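Thread on sealing gaps under sliding sash windows, as measured in my own flat. Posting it in pieces because the notes are long. 10 Nov 2020

1/ The building is brick, the windows are original, and the living room faces the prevailing wind. Last winter's heating came to 3,273 kWh. I wanted that number lower before February, the worst month in this building.

2/ First step is finding where the air gets in. Shut every window, turn on the kitchen and bathroom exhaust fans, then go along each joint with a damp hand. Most of the leakage was at the meeting rail and the sill. Very little came through the sides, so I left those alone. 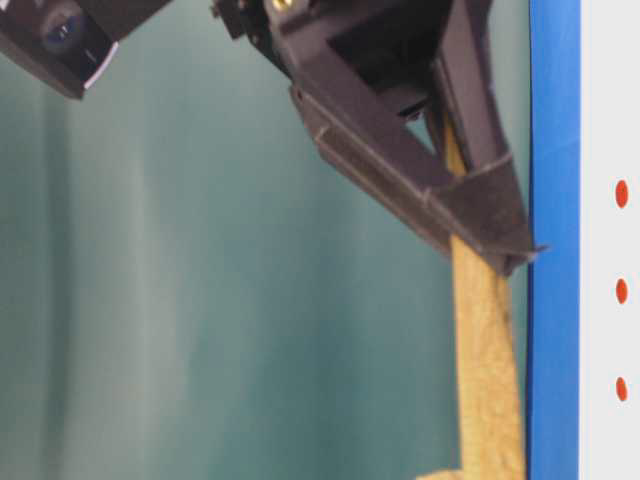
3/ Measure the gap in several spots. Mine ran from almost nothing at one end of the sill to 3 mm at the other. A seal sized for the wide end will stop the sash closing at the narrow end. Size for the middle and pack the wide end separately.

4/ Open-cell foam is cheap and squashes easily, but air still passes through it unless it is well compressed. Closed-cell foam blocks air better and pushes back harder. On a light sash that push is enough to lift it off the catch.

5/ I bought two products. The Mekis strip is closed-cell with adhesive backing. The Cuma one is a brush pile in a plastic carrier. Mekis went on the sills, Cuma on the meeting rails, where the parts slide past each other.

6/ Clean the paint with methylated spirits before sticking anything down. Dish soap leaves a film. I skipped this on one sill and the strip had let go at both ends by the next morning.

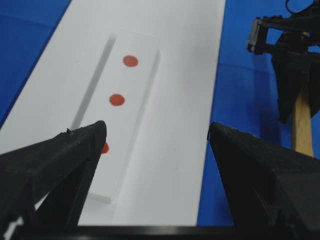
7/ Cut the strip a little long and ease it in from the ends toward the centre. Do not stretch it. Stretched foam creeps back and leaves a gap at the corner — the one place you can't easily see.

8/ Rizzi makes a silicone bulb seal that lasts longer than foam by their account. It needs a routed groove. I rent, so no.

9/ Total run of seal was 50 m for the whole flat, offcuts included. The Rilareck calculator put the saving at 1,150 kWh a year. I think that is optimistic — it assumes every joint leaks equally and mine don't.

10/ Leave the trickle vents open. Condensation on the glass in the morning means you have sealed too much. Meter readings to follow at the end of February.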